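Matte grey benchtop – regrets?
Kitchens & Laundries > Surfaces
1365 views

plulla_pete wrote:
We're down to two samples for the laundry bench, a speckled one called Clollden and a plain matte grey. The grey is $146 a metre dearer. My other half says it looks like a wet footpath. Anyone living with plain grey?

Didenko wrote:
Lived with it since April. Every fingerprint gets its own exhibition. Go the speckle, you could lose a whole sandwich on it.

cemosach wrote:
Disagree. Didenko, you wipe yours with the same cloth you use on the barbecue. Mine cops two kids and a cat and comes up fine with warm water. The colour does shift with the light though, so don't judge it in the showroom.

plulla_pete wrote:
Shifts how? I'm not paying extra for a bench with moods.

cemosach wrote:
Bluish one minute, plain grey the next. January 7, 2024, no filter.
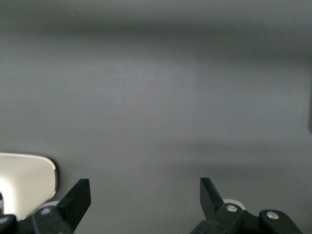 Matte grey, darker where the shadow falls. White thing bottom left.

Didenko wrote:
Very nice. I've seen livelier fog.

plulla_pete wrote:
I quite like it, which worries me. Is that one tiny pale speck near the top left?

cemosach wrote:
Could be. On the Clollden you'd have roughly 200 and call it a feature.

Didenko wrote:
Still voting speckle. Spend the difference on a decent tap.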